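Brusus Block Party: Frequently Asked Questions
Updated Sep 4, 2022

What is this, exactly?
Two nights of bands, DJs and people leaning on things along Brusus Street. Three stages: the Mesov (a bar), Skusmont Records (a record store that sells mostly coffee) and the parking lot between them, which we call the Lot after a long and expensive branding process.

Who's playing?
The full lineup is on the schedule page. We'd rather not repeat it here, as the last time we kept it in two places a surf band and a funeral brass ensemble both showed up for the 9:15 slot. They played together. It was the best set of the weekend and neither group will return our emails.

Do I need a ticket?
For the Lot, no. Walk in. For the Mesov and Skusmont you need a wristband, which covers both rooms on both nights. Pick it up at the folding table outside the record store with the name you ordered under. If you ordered under a joke name, be ready to say it out loud to a stranger.

How many people come?
Up to 4000 over the weekend, depending on the weather and who else is in town. The Mesov holds 54. Please do the math before you text us at 10 p.m. asking why there's a line.

So a wristband doesn't guarantee I get into the Mesov?
Correct. One out, one in. If there's a band you'd be sad to miss, get there for the band before it and clap for them too.

Is it all ages?
The Lot and Skusmont are. The Mesov is 21 and over with ID, including for those of you who have been 21 for a very long time. The door staff check everyone and your gray beard does not move them.

What is there to eat?
Shojaei is back with the lamb sandwiches and the eggplant thing. They sell out. There will also be a pretzel cart and a man with tamales who isn't affiliated with us but has never missed a year. Bring cash for him.

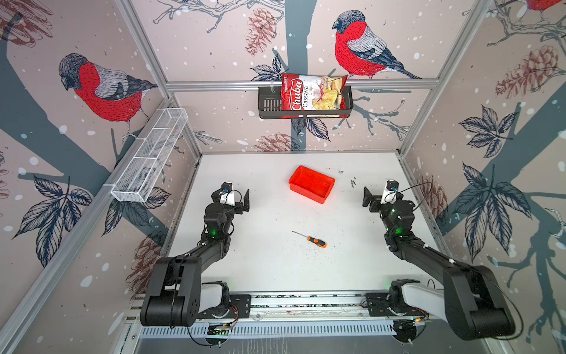 Where do I park?
Far away. The lot you used to park in is the Lot. There's a garage on the north end of Brusus Street that closes at midnight and means it. The bus stops one block over, and there are bike racks behind Skusmont.

Can I bring my dog?
To the Lot, on a leash. Think about whether your dog likes drums, though. Most of them have opinions.

How loud is it?
Loud. Free earplugs are in the bowl at the wristband table. The mints are in the other bowl. We have moved them farther apart this year.

What if it rains?
The indoor shows go on. Lot sets move into Skusmont if we can fit them between the crates, and otherwise get dropped. We'll post changes by 4 p.m. each day.

Can my band play next year?
Submissions open in August. Send two songs and one sentence about yourselves. We read every sentence and have learned to dread the word "soundscapes."

Didn't this start in 2000?
The sign says so. Our oldest flyer is from the year after. We've already paid for the sign.

I lost my jacket last year. Do you have it?
Is it denim? We have a lot of denim. Ask at the Mesov bar before it gets busy and describe the pins.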